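Gridel wants the blanket at the foot of your bed folded, and has brought out a sheet to prove it

LIRKBRIDGE, March – Gridel, the household textiles firm that has spent most of its existence trying to sell people more blankets, today announces a campaign to help them put away the ones they have.

The Foot of the Bed, which runs until the end of spring from the company's shops in Lirkbridge and Ustport, concerns the throw. Most homes own at least one. It is bought with a sofa in mind, migrates to the bedroom by the first cold week, and then lives on top of the covers in whatever shape it landed. Gridel has received a good many letters about this over the years, nearly all from one half of a couple.

The campaign is built round a single printed sheet, free at both shops, which sets out a way of folding a throw on a made bed without a second person, a chin or the floor. It has 4 steps. An earlier version had more, and was tested on the staff of the Ustport shop, who stopped reading.

The method is as follows. Lay the throw flat on the bedspread and smooth it from the middle outwards. Bring the far edge towards you until it meets the near one. Fold in the two ends so that they meet, then fold once more along the join. Place the result across the foot of the bed, or in a cupboard, according to temperament.

Gridel concedes that this is very close to what most people's grandmothers did. The company's position is that most people's grandmothers did not leave a sheet.

"We looked into the matter and found that customers are perfectly able to fold a throw," the company said. "They simply prefer to fling it. We respect the fling, but there are guests to think of."

The wording was drawn up with Dreßler, the Ustport linen workshop, which hems much of what Gridel sells and holds strong views about corners. Dreßler asked for it to be noted that a throw with rounded corners will never line up exactly and that the owner should stop trying. It also asked for the word "fluffy" to be removed throughout. This was done.

Gridel's advice on colour is shorter. A plain, dark throw sits well on a patterned bedspread and a patterned one usually doesn't, whatever the catalogue said in previous years. Brown over a lavender-blue spread with a rippled streak in white and pale pink is the sort of pairing the shops are asked about and the sort they approve of. Soft fabrics with a slight fuzz show every crease until they are smoothed, which is the reason step one exists and the reason it should not be skipped by people in a hurry for work. 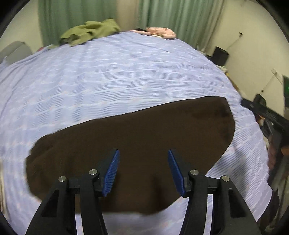
Some 1,000 copies of the sheet have been printed for the opening weeks. Customers who bring in a throw of any make, clean, may have it folded for them at the counter and be shown how while they wait. Staff have been asked to keep each demonstration under 2 minutes and to refrain from sighing.

Duvet covers are outside the scope of the campaign. Gridel is aware of the demand for guidance in this area and has no plans at present to meet it.

Sheets can be collected from both shops during opening hours and will also be tucked in with every throw sold until the end of the campaign. Demonstrations run from 10am to 4pm. No appointment is needed, although anyone bringing more than one throw is asked to come in the morning.

Notes to editors

Gridel has sold blankets, throws and bedspreads in Lirkbridge for 35 years. The Ustport shop is newer and has better parking.

The name Dreßler is spelt with an ß. The workshop does check.

Copies of the folding sheet are available to the press on request from the Lirkbridge shop. They are sent folded.

ENDS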